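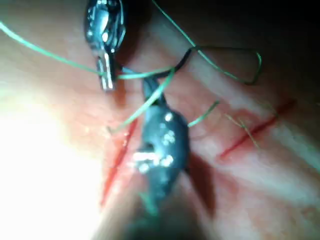 Thread and Pad: Suture Practice at the Kidmont Skills Room
Print this page | E-mail this page
Reading time: 4 minutes
21 August 2018

In May we moved our suture practice to the skills room in Kidmont, and since then many people have asked us what is done there and what they should bring. With this gallery we would like to give an answer. It follows one practice afternoon of the Fletari course, from the opening of the boxes until the last thread is thrown away. We are not a large course. There are 14 places, and each participant has a pad, a tray and a lamp.

The text under each title was written by the course team. Please excuse us if some words are more exact than beautiful.

The room
It was a drawing classroom before, so the light from the north side is very good. We kept the high stools, although not everybody loves them.

The pads come out
The pads are delivered by Vondico in flat boxes, with paper between them. We take them out early, for the reason that a cold pad is stiff and the needle does not want to enter.

Two incisions
We ask for 2 lines on the same pad, both thin. The first one is for learning and the second one is for showing what you learned. Many participants do the opposite and their first line is the nicer one.

Red for the cut
A thin red line is easy to follow with the eye, also when the head is tired. Last year we had pads with gray lines, and after lunch the stitches were going everywhere.

Green thread
Green is the color we prefer for practice. On a pale pad you see at once where it passes, where it crosses itself and where it makes a loop that you did not want.

Cutting to length
For the first exercise we cut the thread to 60 cm. This is too long for some hands, and they are allowed to make it shorter, but only after the first knot.

A little water
The surface of the pad is moistened before work. Too much water and the thread sticks to it like hair in the shower. There is a sponge on each tray for correcting this.

First bite
The needle goes in straight, and then the wrist turns. It is a small movement. In the beginning everybody makes it with the whole arm.

Where the thread waits
Between two stitches the long end must be somewhere. We teach to lay it to the side in a soft curve, away from the line, so the tips do not catch it on the way back.

The loop
A loop must be neither proud nor shy, as our older colleague from the Chrysikopoulos school used to tell us. It should go around the jaw without being pulled, and the jaw should not run after it.

Square knot, slowly
We do this one in silence. It takes 35 minutes for the whole group, with a pause when the lamps are adjusted again.

Square knot, not so slowly
The same knot after the coffee. Some get faster and some find out that they had been doing it in the wrong direction all the time.

Too tight
When the thread is pulled too strongly, the edges of the line climb one over the other. The pad forgives it, but there stays a small fold, and we use this fold for explaining to the next table.

Too loose
It looks elegant from far away. Put a fingertip on it and it opens.

Looking close
The participants are invited to bend down and look at their work from a hand's distance. From there a line which seemed straight has hills and valleys, and the thread looks as thick as a rope.

Trading places
Everyone moves one stool to the left and continues the line of the neighbor. This exercise is not popular. It is very useful for seeing how differently people leave the distance between stitches.

Short ends
Please do not leave the cut pieces on the table. They are light and they travel, and we find green pieces in the sleeves of our coats for weeks after.

Cleaning the pads
A pad with some holes is not yet a finished pad. We dry it flat, turn it to the other side, and it serves one more afternoon. When it begins to tear beside the line, it goes.

The tray at the end
Everything returns to its own place: sponge, scissors, needle box, the rest of the thread on its card. The needle box is closed by the person who opened it.

What to bring
Glasses if you use them for reading, a shirt with narrow sleeves, and something to eat. The machine in the corridor has only sweet things.

The next practice afternoon is not fixed yet. Participants who would like to keep their own pad can tell it to us at the table, and we will wrap it in paper for the way home.

Print this page | E-mail this page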